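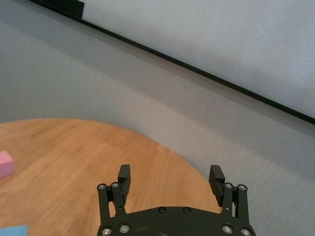
House rules for a tabletop cell should fit on one page, and ours has grown to four. I inherited the Plurkulell sheet in November, and it reads like the terms and conditions on a rental car. Rule 1 says the gripper gets parked with its fingers wide open at the end of every run. Fine, I like rule 1. Rule 2 says the silver screws at the linkage pivots get a driver put on them every 2,000 cycles, and rule 3 says who is allowed to hold the driver. By rule 11 we're on the correct way to hang up the pendant. I'd like to cut this down to something a person might read before sticking a hand in. What do your sheets say, and what would you throw out?

gralla_bench, original poster

ohm_alone wrote:
Throw out anything that begins with "Operators are reminded." If they had to be reminded, the first version wasn't working.

Keep the screw check. We let ours go at Khaemba because the load was foam and how hard can foam be on a joint. At 3,961 grasps a pivot screw backed out and went under the bench, where it joined several of its relatives. Foam weighs nothing, but the finger still opens and closes the same number of times.

torque_and_regret wrote:
Disagree on the interval. Counting cycles gives you a number people can argue with. Do it at start of shift, coffee in the other hand. Takes less time than finding the cycle counter.

ohm_alone wrote:
Until somebody skips a shift and initials it anyway. The counter doesn't have a pen.

torque_and_regret wrote:
Our counter got reset twice by a firmware update, so it doesn't have a memory either.

mildlyservoed wrote:
Neither of you has mentioned labels, so I'll be that person. Every gripper should say which one it is, on the gripper, in letters you can read without your nose between the fingers. Having a sticker isn't the same as having a label.

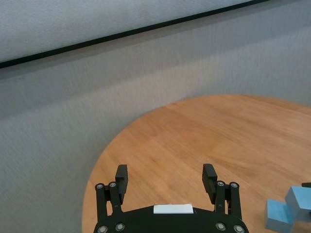

Label strip in place, nothing legible on it.

gralla_bench wrote:
Rule 7 requires "a label affixed to each end effector." It doesn't require that the label say anything. I can't fault the compliance.

mildlyservoed wrote:
I wish I were surprised. Ours now says a label must carry the gripper's ID and the date it was last checked. We had to add "in ink" later.

pallet_cleanser wrote:
Unpopular view: it's a table with foam cubes on it. You're writing a safety manual for a toy box. I've worked next to arms that lift engine parts, and they had a shorter sheet than yours.

ohm_alone wrote:
The cube is soft. The linkage isn't, and neither is the arm behind it. You write the sheet for the hardware. I'd add that once there's more than one arm over a table, half the bad surprises come from the one you weren't looking at.

pallet_cleanser wrote:
Okay, I'll give you the second arm. I still say four pages is a hobby.

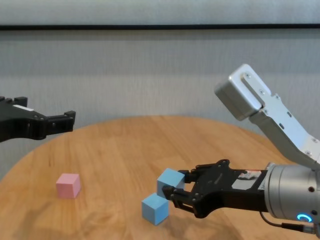
What speed do you allow while someone is resetting the parts by hand?

None. Every arm over the table is stopped before a hand goes in, and the 200 mm/s limit only applies to jogging with the pendant once the hand is out again.

mildlyservoed wrote:
Same at our place, except the jog limit is 100. We started at 200 and several people discovered they didn't think as fast as they'd said at the interview.

torque_and_regret wrote:
I'd leave it at 200 and train people. A limit that slow makes them want to turn it off, and then you have no limit and a grumpy tech.

mildlyservoed wrote:
We have the grumpy tech at either speed.

gralla_bench wrote:
Taking what I can from all of you, plus the two sensible lines in the old Monum sheet. Draft so far:

1. Stop every arm before reaching over the table. The one that isn't doing anything counts.

2. If an arm is stopped while its gripper is holding a part, leave the part alone until you've decided where it will land. Then open from the pendant. Don't pull it out by hand, even if it's foam, even if it's right there.

3. Before restarting, put the loose parts back on open tabletop with room on all sides. A part near the rim goes on the floor sooner or later, and then someone crawls.
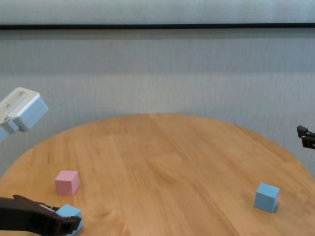 4. Park with fingers open and empty, clear of the tabletop.

5. Pivot screws at start of shift and at every 2,000 cycles. You two can both be right and both be annoyed.

6. Every gripper carries its ID and last check date. In ink.

7. Pendant jog limit is 100 mm/s for new people, 200 once the lead signs them off.

ohm_alone wrote:
I can live with 5. On 2, say who gets to open it. Otherwise you'll have one person holding out a palm and another one pressing the button.

pallet_cleanser wrote:
Seven rules. I'd have stopped at 4, but I'd read this one to the end, so you've beaten the engine people.

torque_and_regret wrote:
What happened to the pendant hanging rule?

gralla_bench wrote:
Deleted. It's on the hook as I type this, cable down, the wrong way according to the old sheet. I'll add the who-opens-it line to rule 2 and post the printed version when the laminator comes back from the other building.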